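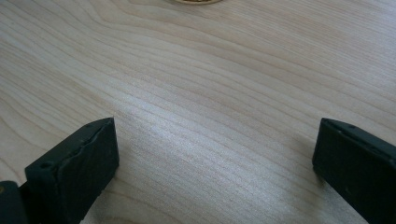 Tabletop (furniture)

By the Irdale Household Reference staff
May 19, 2023

Print this article | E-mail this article

A tabletop is the flat upper part of a table, carried by legs, a pedestal or a frame. In homes it is used for eating, writing, sorting and handwork. Wood remains the most common material, either as solid boards glued edge to edge or as a thin sheet of veneer laid over a core.

Grain

The lines seen on a wooden top are the growth layers of the tree, exposed by the cut. A board sawn close to the center of the log shows narrow, nearly straight stripes. A board sawn farther out shows wide curves and pointed or rounded arches, often called cathedral grain. Both patterns can appear on one surface, with arches running into tighter parallel lines.

Pale woods such as maple and birch are valued for kitchens and workrooms. The contrast between bands is low, and small items are easy to find on them. Pale tops also show ink, coffee and iron stains sooner than walnut or dark oak.

Finish

Finishes are sorted by how they return light. A gloss finish gives a sharp reflection, a matte finish gives very little, and a satin finish falls between the two. On a satin top, light from a window or lamp spreads into a soft patch in which the grain looks faint and the color nearly white. The patch moves as the viewer moves and is no sign of wear. A worn area stays in one place and usually feels rougher than the wood next to it.

Manufacture

The Prastach works at Vudiseck made veneered tops for school and kitchen tables. Its standard top measured 91 centimeters across the short side. A catalog issued one December listed 480 tops in birch and 580 in maple as ready for delivery. The Pilkington pattern, number 3776 in the same catalog, had a satin lacquer and a rounded front edge.

Care

Dust is removed with a soft dry cloth, following the grain. Sticky marks are wiped with a damp cloth and a little dish soap, and the surface is then dried. Scouring powder dulls lacquer. Metal bases, lids and lamps may be fitted with felt pads to prevent scratches. Veneer should be sanded lightly or left alone, as the face layer is often less than a millimeter thick.

See also: Veneer; Lacquer; Kitchen table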